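Laundry Season at Robot Club
November 2025
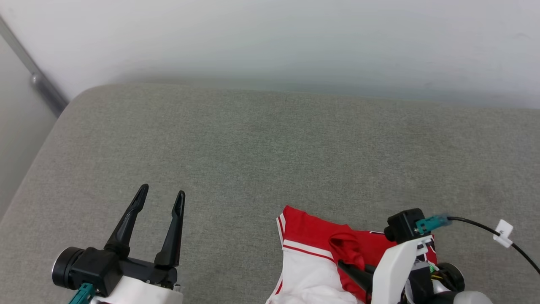

Right gripper on the red fabric, left one open and waiting its turn.

I promised a few of you at the June potluck that I would write about robot club more often, and then I wrote exactly zero posts about robot club, so I owe you a long one. Get a cup of something.

For anyone new, I help out with an after-school group that named itself Worance (a vote was held, I was outvoted, I have grown to love it). We have two arms that work as a pair, and the kids call the left one Zein and the right one Baller. This year's project is folding clothes. Last year we stacked blocks, and I think we all got a little smug about how well that went, because blocks hold still and stay the same shape and a pair of shorts does neither!

The idea came from Misaki Miyazaki, who is a junior and has three little brothers and therefore strong feelings about laundry. She wrote the whole proposal on the bus. One of the arms does the first pinch, the other comes in and takes a second hold, and then the two of them lift together and lay the cloth over itself. It sounded so simple when she read it out loud that we had the parts list done before the pizza came.

Well. We have now recorded 268 practice runs, with one of the kids guiding the arms through the fold each time, and 121 of those were good enough to keep. Misaki keeps the list and she is strict. If the second hold slips, it's out. If the cloth ends up folded but with a corner tucked under, also out, even if the person driving begs (I have begged). I've been on the wrong end of that list more than anyone except maybe Mairéad Scanlon, who teaches physics down the hall and has the patience of a saint and the steering of a shopping cart.

What surprised me most is how much the first pinch matters. Take hold of too little fabric and it slides out as soon as you lift. Take too much and you've grabbed both layers, and the whole thing comes up in one lump like a dishrag. The kids have started talking about "a good ridge," meaning a bit of cloth standing up where the fingers can get at it, and now I catch myself looking for ridges at home when I'm doing my own towels. My husband asked what I was doing and I had to explain it to him for ten minutes.

We do a lot of the work on gray upholstery now instead of the hard table we started with. The cloth doesn't skate around so much, though the cushion gives a little when you press on it, so all our heights had to be set again. That ate two whole meetings and most of a box of clementines.

The regional showcase, the Furkov, allows each team 720 seconds at the table, and we would like to get through a small pile of clothes in that time. At the moment one pair of shorts can take us a good chunk of it, depending on who is driving and whether anybody is telling a story. We'll keep practicing. Misaki wants to try long sleeves next, and I've told her she can have my old green turtleneck if she promises I never have to wear it again.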